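The Rotis Job

I took the job because the ad said "no experience, must be patient," and I figured I had one of those covered. It was July, I'd just moved to Mulinstead with two suitcases and a fish tank (no fish), and Brittany Lavoie hired me in the time it takes to eat a granola bar. I know because she was eating one.

"You're going to teach Rotis to wipe a counter," she said.

Rotis was the arm. There was one before it called Sosa, which lived in a cardboard box under the sink and got robbed for screws whenever Rotis needed one. My predecessor, Damián Cisternas, had gone off to Dredport to teach a bigger arm to fold towels, and he'd left me his chair, his sweater, and a sticky note that said GO SLOWER.

So here's how my days went. I sprinkled water on a black board. I sat down at the little lead arm, the one you hold in your hand, and whatever I did with it, Rotis did too. I'd wipe up the water, work my way past whatever Brittany had told me to leave standing there, press the pedal to end the take, and then sprinkle the water all over again. Each take was 50 seconds. We needed 600 good ones, and a good one was whatever Oriana Sepúlveda said it was. She watched every single take at her desk with a bowl of cereal and the sound of the ocean playing on her headphones, and she sent me notes.

"You hesitated at the corner," she'd write. Or, "Why so angry at the left side?"

I wasn't angry at the left side! But then I'd go back and watch, and you know what, I kind of was. I jabbed at it. My mother jabs at counters just like that. I'd driven nine hours to get away from that kitchen and there it was on Oriana's screen, with servos.

After that I couldn't stop thinking about it. Everything I did with my hand was going in. If I got bored, Rotis was going to learn bored. If I sneezed (I sneezed a lot, it was that sweater) there'd be some tiny twitch in there forever, and someday in somebody's nice clean house an arm would flinch over a puddle and they'd wonder what was wrong with it. 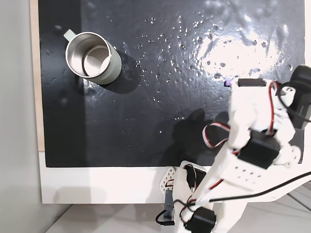

By take 248 I was talking to it. Nothing deep, mostly weather and what I'd had for lunch. There wasn't any audio on the recordings, I'd checked, so I told it about the fish tank and how I kept meaning to buy a fish and kept not doing it. I told it about my brother's wedding. I had a pretty good rhythm going, wipe and talk, wipe and talk, and that afternoon Oriana came out of her room with the headphones around her neck.

"What are you doing different?" she said.

"Nothing," I said, and I could feel my ears going red.

"Well, they're nice. The last 12 are really nice. Keep doing the nothing."

So I did. I told Rotis pretty much my whole life, up to and including the part I hadn't told anyone in Mulinstead, about why I'd left in the first place. That one took over a minute and ran past the end of the take, so I had to stop in the middle, sprinkle the water, and pick it up again on the next one. I cried a little. I wiped the board.

We hit the number on Aug 10, 2019. Brittany bought a sheet cake and Damián drove up from Dredport to see it run, and he noticed the sweater right away and was very polite about it. Then Oriana typed something and we all stepped back. The lead arm was unplugged. I'd sprinkled the water myself, out of habit, and I put my hands in my pockets because I didn't know where else they should go.

Rotis sat there for a bit. Then it reached out, and it started on the right, where I always start, and came across, slow. It went around behind the thing Brittany had left standing there and it didn't knock it. It got to the corner.

It hesitated.

"Huh," said Damián. "Is it stuck?"

"No," I said. "Give it a second."

Oriana looked at me over her cereal. The arm hung there a little longer, and then it went on and did the left side, and it was gentle about it. Brittany was already cutting the cake. I got a corner piece, and on the way home I stopped and bought a fish.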